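Paper cup dispensers for a break area - clear tube or wall mount?

Grendbridge Supply Talk > Break Rooms and Coffee Corners

tubefan738
Started in January

I'm setting up a water and coffee corner and I'm stuck on the cups. We go through 200 of the little white paper ones before I even notice, and right now they live in a torn plastic sleeve that rolls off the table. I'm leaning toward a clear upright tube that stands on the tabletop, so you can see how many are left.
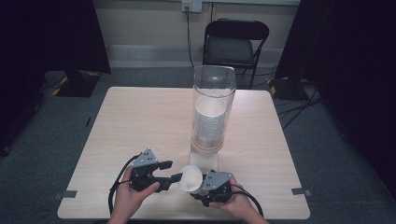

My worry is getting a cup out cleanly. I hate when people grab three, peel off two and shove the extras back in with their fingers all over the rims. Do you load yours rims up or rims down?

curkumitz_mo

Wall mount, every time. A tabletop tube takes up space and somebody's elbow is going to find it. Mine is a Vunen and I've put nearly 3000 cups through it without touching a screw.

paperandbean

Disagree with Curkumitz! I rent, so no holes in the wall for me, and on a small square table a tube right in the middle is easy to reach from any side. Rims up is how I stack them too. I have the Sakamoto one and it's fine - the lid is a bit fussy.

curkumitz_mo

OK, but rims up means dust falls straight into the top cup.

paperandbean

Not if the tube has a cover on it, come on.

tubefan738

Good points from both of you. I can't drill either, so tube it is. Here's my plan so far, yell if something's dumb:

1. Tube in the middle of the table, well back from the front edge, with one cup set out beside it so people get the idea.
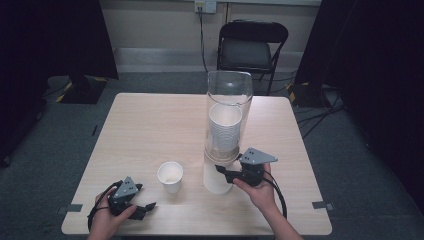
2. Refill when it's down to a third. I buy the case of 1000 and keep it under the sink.

3. Small trash can next to the table, not under it.

curkumitz_mo

Under the sink?? One leak and that's your whole case gone. Put it on a shelf.

tubefan738

Fair, moving the case tonight. Still want to hear from anyone who's tried the taller tubes.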